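Home Datasets Kits Forum Contact

# Urka Tabletop Kit: README and data card

Last updated: 21 Jun 2019

5 min read

Hi! I'm Etelka Kozma and I look after the recordings that ship with the Urka kit. I wrote this card because the old one was mostly a parts list, and people kept emailing me to ask what was in the download (fair enough). It covers the sample set, what you get with each version of the kit, and the stuff I'd want to know before paying for it. 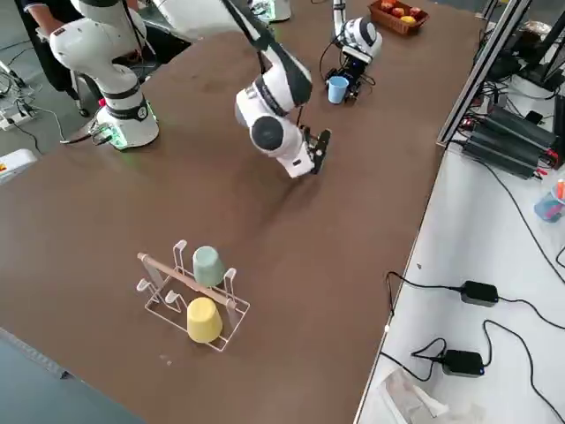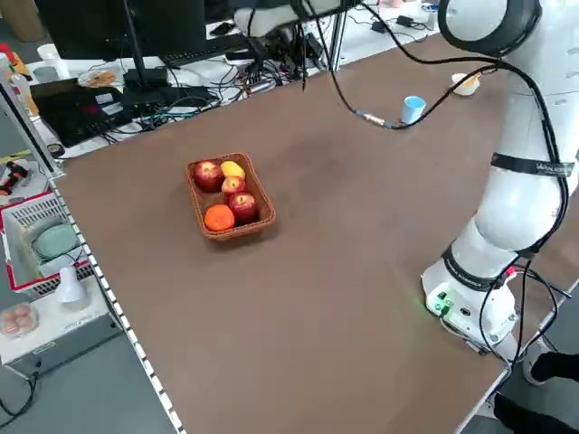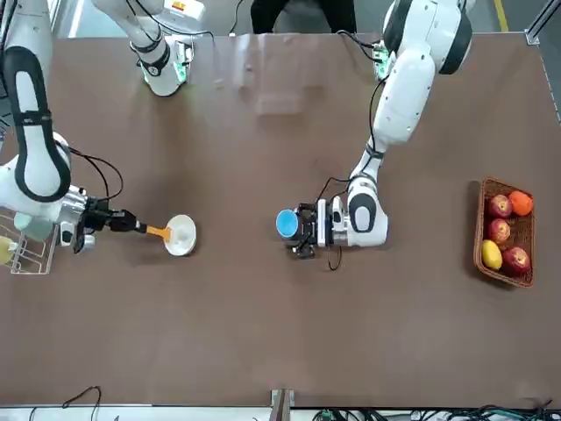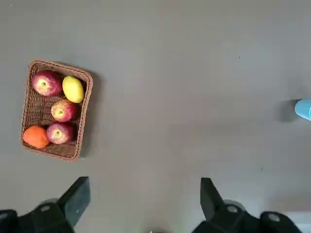
Every one of these has the same woven fruit basket in it.

**Can I use the sample set if I haven't bought the kit?**

Anyone can download it and train on it, and you don't need our hardware or a license key. You only need the kit if you want to record new episodes with our tools or replay ours on your own arms.

## What's in the download

The current release has 1162 episodes. I split them into 1000 for training and kept the rest back for testing, so please don't mix them if you plan to share your scores on the forum. Each episode is a folder with:

- video from the fixed cameras
- video from the wrist cameras
- joint positions and gripper opening for both arms
- a text file with the instruction, in plain English
- a notes file, which is often blank (I only write in it if something went weird)

The instructions are short kitchen-type things about cups, bowls, fruit and so on. I tried to word them the way I'd say them out loud, so you'll see "put the cup by the basket" in one folder and "move the cup over next to the basket" in another. That's on purpose! If your model needs fixed commands, there's a `simple_labels.csv` with the wording flattened out.

## Kit versions

There are two, and yes, the names are confusing.

**Jalura** is the software package: recorder, replay tool, and the viewer. It's the one to get if you already own a pair of arms.

**Sinderov** is everything in Jalura plus the grippers, the camera mounts, and a setup call with me. I like doing the calls, so bring questions.

Both read and write the same folder format, and you can move from one to the other later without converting anything.

## Getting started

1. Unzip the sample set somewhere with plenty of room.
2. Run `urka check` on the folder. It prints a line for every episode it can't read.
3. Open episode 1002 in the viewer. It's a good one to start with, nice and slow, and both arms get a turn.
4. If the wrist video lags behind the joint data, set `offset_ms` in the config file and reload.

The viewer keeps 2000 video frames in memory by default. On my old laptop that was too much and everything crawled, so turn `cache_frames` down if yours does the same.

## Things I'm not thrilled with

The lighting changes between sessions. We recorded under ordinary overhead lights and you do get glare on the tabletop in some of the video. I've left it in, and I think it helps, but I haven't tested that properly.

Colors don't match across cameras either. The table can look brown from one and gray from another. I started on a color correction script in May and it's still sitting half finished on my desktop, sorry.

The Jaramillo release (the one before this) had left and right swapped in the joint files. If you still have it, delete it and grab the new one. The fix script people passed around on the forum misses the gripper columns, so please don't rely on it.

## Asking for help

Post on the forum first, with the output of `urka check` pasted in and your kit version. I read everything there, usually in the evening. If an episode looks wrong to you, give me the folder number and the time in the video where it goes off, and I'll either fix it or pull it from the next release.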